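Consumer Research Methods
Week 6 handout: What a survey can't tell you

Read the Pichler chapter before section. Bring the Thaler questionnaire with you, marked up.

1. The number at the top

Most survey write-ups open with the sample size. Thaler's shoe study gives 1,654 completed responses, and students tend to stop there, impressed. Ask how many people were invited. The report doesn't say. If 2,000 were asked, that is a very good return. If the link sat on a store website for a month, we have no idea who the 1,654 are, except that they like filling in forms about shoes.

A large sample shrinks random error. It does nothing for bias. Pichler is blunt on this point and I think she is right, though her own mail survey in chapter 3 has the same trouble and gets two sentences in a footnote.

2. What people say they do

Question 9 asks, "How often do you change into indoor shoes when you get home?" The choices run from Never to Always. Look at what it takes for granted: that the person has indoor shoes, that "change" means the same thing to everyone, and that anyone remembers. Socks are not mentioned. Neither are guests. 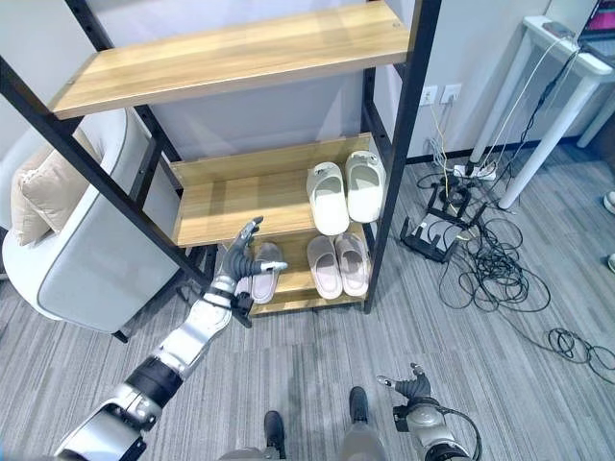
Fig. 1. Indoor footwear on open shelving.

Home visits are often sold as the cure. Ha-neul Moon's Plarnwood study sent students into homes to record what was by the door, then compared the notes with what people had claimed. The two disagreed often. Moon takes the notes as the truth. I would be slower. Slippers on a shelf tell you that somebody put them there. They don't tell you who wears them, or whether the place was tidied before the visitor rang the bell. All of the visits were made in November, too, and I doubt the results hold for July.

3. Percentages of very little

Watch for subgroups. "100 percent of renters over 70 agreed" turned out to rest on 3 people. The table had the count, in small type. The press release left it out.

For section

Rewrite question 9 so that a person with no indoor shoes can answer it. Then find one claim in the Plallico summary that its own table does not support. There are several. Half a page, typed.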